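Flumside workshop puts two grippers through the same 2,000 picks

17/05/2025

If you have walked past the old seed warehouse in Flumside on a weekday evening this spring and wondered why the lights were still on upstairs, the answer is grippers. The small automation workshop at Pruris, which most people in town know for its labels and packing cartons, has spent the weeks since March trying out two different robot hands on the same arm, and the team there has been kind enough to let us come by more than once and ask a great many questions.

The job they have in mind is a modest one. Pruris packs small flat goods for garden centers (plant tags, seed envelopes, little folded instruction cards), and picking a single thin card off a flat surface is one of those chores that people do without thinking and machines find surprisingly awkward. The workshop wanted to know which gripper would make the better job of it before spending any real money, and so they set up a trial that was meant to be as even-handed as they could make it.

On one side was the Flamstead, a two-finger gripper with slim, tapered fingers that close in parallel. On the other was the Niskanen, which is a chunkier affair with softer pads and a good deal more squeeze to it. Both were bolted in turn to the same arm, run from the same controller, and given the same small camera at the wrist, so that whatever one of them could see, the other could see too. Each had to complete 2,000 picks, and the workshop kept going until it did, counting every attempt along the way.

The Flamstead needed 2,180 attempts to get there. The Niskanen needed 2,977, and most of its extra tries came with the thinnest cards, which its pads tended to push along the table instead of lifting. With the seed envelopes, which have a bit of body to them, the two were much closer, and on a few of the evening runs the Niskanen was the steadier of the pair. The workshop folks were careful to tell us so, and we got the feeling that one or two of them had been rooting for it all along!
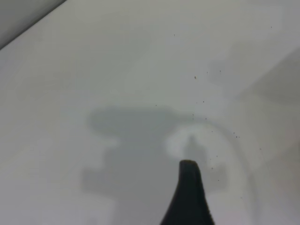
What took up more of everyone's time than the grippers themselves was the camera. Mounted that close to the work, it gets a lovely near view of the fingertips, but it also gets every shadow the arm throws, and the early runs in March were full of puzzling misses that came down to the software taking the edge of a shadow for the edge of a card. The team tried moving the overhead lamps, then tried turning them down, and finally settled on a softer light from both sides, along with a short routine at the start of each run in which the gripper hovers over the bare surface and the camera takes a reading with nothing there to pick up. That routine adds a little time to every session, but they liked what it did for the thin cards, and both grippers ran their full trial with it switched on.

Dust was the other nuisance. A packing building is a dusty place at the best of times, with paper trimmings and bits of dried plant matter riding in on people's sleeves, and a pale work surface shows up every crumb of it. The software now ignores anything below a certain size, which took a fair amount of fiddling to get right, as the corners of the smallest plant tags were being ignored too for a while. They also wipe the table down between runs, or they are supposed to, and there is a sign taped to the controller cabinet to that effect.

We asked whether all this meant the Flamstead had won, and the answer was a friendly sort of maybe. It did better on the count, and the narrow fingers get in under a card edge nicely, but the tips need checking more often, and the workshop went through 3 sets before the trial was over. The Niskanen finished on the pads it started with. For a company that runs two shifts in the busy part of the year, swapping fingertips in the middle of a shift is a real consideration, and the packing crew, who would be the ones doing the swapping, have had plenty to say about it.

For now the plan is to keep the Flamstead on the arm through the summer and let it work on plant tags only, with somebody from the packing crew nearby, while the Niskanen gets a second try with a thinner pad that the workshop is cutting for itself. A different controller is also on the wish list, mainly for the sake of a quicker stop when a card slips, though no order has been placed.

Anyone who would like to see the arm at work is welcome at the warehouse open evening later in the season. The stairs are steep and the upstairs room is small, so visitors will be taken up a few at a time, and there will be coffee downstairs for those who are waiting. We will print the date as soon as Pruris has settled on one.

Like what you're reading? Sign up for our free newsletter and get local news in your inbox. You can unsubscribe at any time.

Contact us | Copyright 2025, all rights reserved | Back to top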